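Tiempo de lectura: 9 min
31 veces compartido · 20 comentarios

Guía de puesta en marcha de Rostach
Capítulo 3. El armario: dar de alta las prendas, etiquetarlas y ponerlas a rotar

Si ya has terminado el capítulo 2, tienes la cuenta creada, la casa definida y al menos una persona dada de alta. ¡Enhorabuena, lo más árido ha quedado atrás! Ahora toca el armario, que es la parte de Rostach que más se disfruta y la que más cambia el día a día: saber qué tienes, dónde está y cuándo le toca lavado.

Esta sección vale para la versión de escritorio y para la del móvil. Los menús se llaman igual en las dos, aunque en el móvil el botón Añadir está abajo a la derecha.

3.1 Antes de empezar

Ten a mano lo siguiente:

- El paquete de etiquetas textiles Teneo (la hoja trae 20, y puedes pedir más desde Ajustes > Material).
- Una plancha sin vapor y un paño fino de algodón.
- Un perchero, una barra o cualquier sitio donde colgar la ropa de una en una.
- Una cesta para lo que va saliendo del armario.

Nota: las etiquetas Teneo llevan un código corto impreso y no necesitan batería. Si prefieres no etiquetar, Rostach funciona igual de bien con fotos y nombre, pero la búsqueda rápida del apartado 3.5 no estará disponible.

Precaución: no planches etiquetas sobre seda, lana fina, piel ni tejidos encerados. En esas prendas se cosen, con dos puntadas en cada extremo.

3.2 Crear las zonas

Una zona es cualquier lugar donde vive la ropa: un cajón, media barra, la caja de debajo de la cama. Cuanto más se parezcan las zonas a tu casa de verdad, mejor te va a ayudar el programa.

1. Abre Armario > Zonas y pulsa Nueva zona.
2. Escribe un nombre que reconozca toda la familia. «Barra izquierda» funciona mucho mejor que «Z1».
3. Elige el tipo: Colgado, Doblado, Cesta o Almacén.
4. Pulsa Guardar y repite con el resto.

Las zonas de tipo Cesta son especiales: todo lo que entra en ellas se marca como pendiente hasta que le das salida. Te recomendamos crear al menos dos, una para la ropa por lavar y otra para la ropa limpia que todavía no ha vuelto a su sitio. ¡Esa segunda cesta es la gran olvidada en casi todas las casas!

Consejo: si compartes armario, asigna la zona a dos personas desde el campo Responsable. Cada una verá sólo sus prendas, salvo que active Ver todo.

3.3 Dar de alta la primera prenda

Empieza por algo fácil, una camisa o una camiseta que uses mucho. Así verás enseguida cómo se mueve por las zonas a lo largo de la semana.

1. Cuelga la prenda, abróchale el primer botón si lo tiene y alísala con la mano.
2. Pulsa Añadir > Prenda.
3. Haz la foto de frente, con luz lateral. El recorte del fondo es automático.
4. Comprueba el color que propone Rostach. Los tonos oscuros (verde oliva, azul marino, berenjena) se confunden a veces con el negro; tócalo y corrígelo en la paleta.
5. Elige la zona de origen, que es el sitio al que la prenda debe volver siempre.
6. Pulsa Guardar.

Ya está dentro. Verás la ficha con la foto arriba y, debajo, el historial vacío. Se irá llenando solo.

Para pasar una prenda de una zona a otra no hace falta abrir la ficha: mantén pulsada la miniatura y arrástrala. Si sueles trabajar con el perchero y la cesta a la vista en la misma mesa, activa el modo Dos zonas, que divide la pantalla por la mitad y deja cada una a un lado.

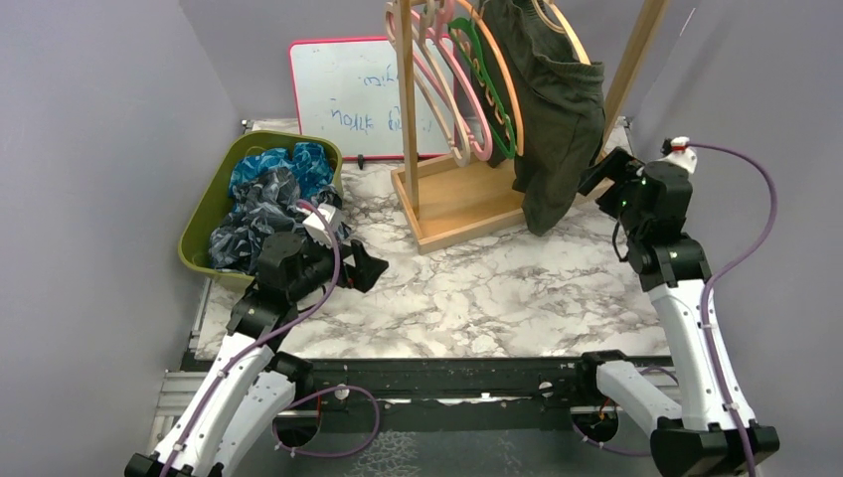 3.4 Pegar las etiquetas

1. Calienta la plancha a temperatura media, sin vapor.
2. Coloca la etiqueta en la cara interior, junto a la costura lateral. En el cuello molesta y se despega antes.
3. Cúbrela con el paño y presiona 20 segundos, sin arrastrar.
4. Deja enfriar del todo antes de tocarla.
5. En la ficha de la prenda, pulsa Vincular etiqueta y escribe el código o léelo con el móvil.

Si te equivocas de prenda al vincular, ve a la ficha, pulsa los tres puntos y elige Desvincular. El código queda libre al momento.

Precaución: espera un día completo antes del primer lavado. En secadora, usa siempre el programa suave.

3.5 Búsqueda rápida y ciclos

Aquí es donde todo el trabajo anterior empieza a dar alegrías. En la barra superior puedes escribir casi como hablas: «camisa verde limpia», «jersey gordo», «lo que está en la cesta». Rostach busca por color, tipo, zona y estado a la vez, y también admite el código de la etiqueta.

Los ciclos sirven para que la prenda te avise cuando le toca lavado. Para definir uno:

1. Abre la ficha y pulsa Ciclo.
2. Indica cada cuántos usos quieres el aviso. Para vaqueros suele bastar con cinco; para camisetas, uno.
3. Marca si quieres el aviso en el momento o agrupado. El resumen agrupado llega el domingo a las nueve de la mañana, y puedes cambiar la hora en Ajustes > Avisos.

Nota: el plan Familia admite hasta 1.000 prendas por casa. Si te acercas al límite, archiva la ropa de otra temporada — las fichas archivadas no cuentan y se recuperan con un toque.

3.6 Cambio de temporada

En noviembre, o cuando el frío llegue a tu zona, abre Armario > Temporada y pulsa Preparar cambio. Rostach te propone una lista con lo que no has usado en los últimos meses. Repásala con calma, quita lo que quieras conservar a mano y confirma. Todo lo demás pasa a la zona de Almacén que elijas.

Guarda siempre la ropa limpia y bien seca. Si usas las fundas Madigan, apunta el número de funda en el campo Notas: al cabo de medio año lo vas a agradecer muchísimo.

3.7 Problemas frecuentes

La foto sale sin recortar.
Hay poco contraste entre la prenda y el fondo. Cambia de pared o cuelga una sábana lisa detrás.

Una prenda aparece en dos zonas.
Se ha movido desde dos móviles sin conexión. Abre la ficha y elige la zona correcta; la otra desaparece al sincronizar.

El código no se lee.
Limpia la lente y acerca el móvil a un palmo. Si la etiqueta está gastada, escribe el código a mano.

Sale el aviso 2482 al importar.
El archivo viene de Dendov en formato antiguo. Vuelve a exportarlo desde Dendov como lista simple y repite la importación desde Ajustes > Datos.

Siguiente capítulo: 4. Conjuntos, maletas y préstamos

Texto y revisión: Clodagh Ó Néill
© Rostach. Contacto: formulario de ayuda en Ajustes > Soporte · Volver arriba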